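Huvenden finger trials – README

Last edited 19 Jul 2023

Hi! You've found the folder where I keep everything from swapping fingers on our hand-held gripper. The short version is that I wanted to know whether a long curved hook finger is worth the trouble compared with the plain flat pads we've been using forever, so I ran both on the same pile of objects and wrote down what happened.

What's in here

clips/ has 825 short recordings, one grasp each. The file name starts with H for hook or P for pads, then the object code, then the try number. There are 14 objects and the codes are in objects.csv.

notes/ is my typing, mostly done between tries, so please forgive the spelling. If a note and the spreadsheet disagree, trust the spreadsheet.

dropped/ has 117 more clips where I forgot to zero the width reading (sorry!). The video in those is fine, so use them if you only need pictures. 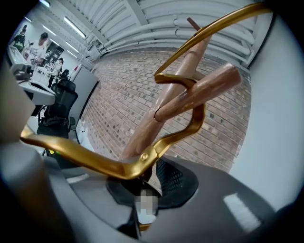
The hook is the finger I'm most excited about, and also the one that gave me the most grief. It came out of the Altunholm drawings with a few changes of my own, mainly a fatter base and a slower curve toward the tip. Flat pads want two nice parallel sides and get fussy the moment something branches. The hook likes a branch – on a wooden piece like this one, with a short rod coming off a longer one, it can wrap right around the joint. The gold finish is pretty but it throws bright highlights along the edges, and my tracking script sometimes grabs a highlight and thinks it's an object. I've got a mask for that in tools/mask_finger.py. Run it before anything else.

The pads still win on boxes, books and anything thin lying flat. I tried the hook on a ruler for far too long and I'm not going to talk about it.

Camera stuff

All the clips use the wide round lens, so straight things bend, badly near the rim. I left them that way. If you want them flattened, the calibration is in calib/ and the Gernham script reads it directly. It does chop off the corners, so the far end of the finger may go missing on you.

Things I'd like to fix

The pivot screw needs checking every so often. I do it whenever the finger starts to feel sloppy, which isn't much of a rule, I know. I'd also like to redo the soft objects with the Desjardins controller in August and get the full set up to 1000 clips.

Use any of it however you like. If you find a mislabeled clip, send me the file name and I'll fix the csv.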